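Bring Back the Paper Manual

5 min read

I bought a dehumidifier in October. It came with a plug, a bucket, a strip of foam I still haven't identified, and a card the size of a postage stamp with a square code printed on it. The card said "Scan to get started." That was the whole of the documentation. 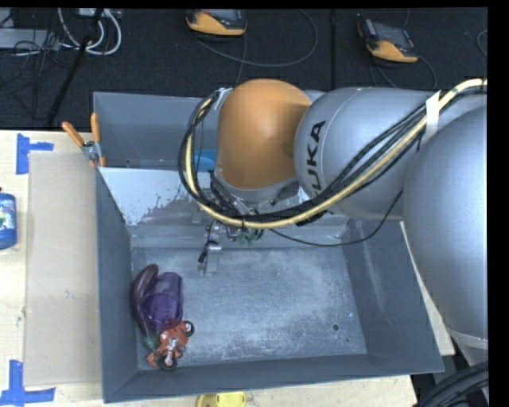 I scanned it. The code took me to a page that asked what country I was in, then what language I wanted, then whether I would accept cookies. After that it asked for the model number, which was on a label on the underside of the machine. I had already filled the machine's feet with carpet lint by then, so I tipped it over and read the label with a flashlight. The page did not recognize the number. I tried it without the dash and got a manual for a different dehumidifier, one with two more buttons than mine.

I think companies that sell things with buttons should put a printed manual in the box. I think this should be the default, and if the default doesn't come back by itself I would support a law requiring it.

The usual argument on the other side is paper. A thick booklet in eleven languages, most of them useless to any one buyer, is wasteful, and I agree. But the old booklets were thick because the companies wanted to print one version for the whole world. A manual in one or two languages for a simple appliance runs to a few sheets. The dehumidifier arrived inside enough molded foam to fill a trash bag. I don't believe the company was losing sleep over four sheets of paper.

The second argument is that an online manual can be kept up to date. It can be, but it can also be taken down. My mother has a bread machine made by a company called Greneo. She lost the booklet when she moved, and the website now belongs to somebody selling vitamins. The machine works fine. She has forgotten what program seven does, and there is no longer any place to find out. Her sewing machine is 37 years old, and its manual is in the drawer under it with her pencil notes in the margins.

The notes matter more than people give them credit for. A manual kept with a machine picks up the knowledge of the household. Ours for the furnace has the filter size written on the front in my husband's handwriting, the date of every service visit, and an arrow pointing to the reset switch with the word HERE. When we had a sitter staying over one winter and the heat went out, she found the switch without calling us.

Kyung-tae Shin ran the appliance repair counter at Rarnthorpe Hardware until he retired, and I asked him what he thought. He told me that a good share of what came across his counter had nothing wrong with it. The child lock was on, or the filter light needed to be held down for five seconds. He charged $30 to look at a thing, and he said he felt bad taking it for pressing a button. In his last few years he kept a binder of manuals he had printed himself, and people would come in just to make copies.

There is also the question of who gets left out. Plenty of people don't have a smartphone, or have one with a cracked camera, or live where the signal drops in the basement. The basement is where you put a dehumidifier. Old people are the ones usually mentioned here, but my nephew is 19 and he couldn't get the code on his Femonik space heater to load either. He guessed at the settings. I would prefer that people not guess with space heaters.

I'm not asking for the 60-page book with the drawing of a man standing in a bathtub holding a toaster. Give me what each button does, what each light means, how to clean it, which part wears out first and what that part is called. Print it in type I can read without taking my glasses off. Keep the web page too, for anybody who likes it better.

As for the dehumidifier, I worked out most of it by trial and error. One light on the front blinks orange every couple of days and then stops. I wrote that down on an index card, with a question mark, and taped it to the side.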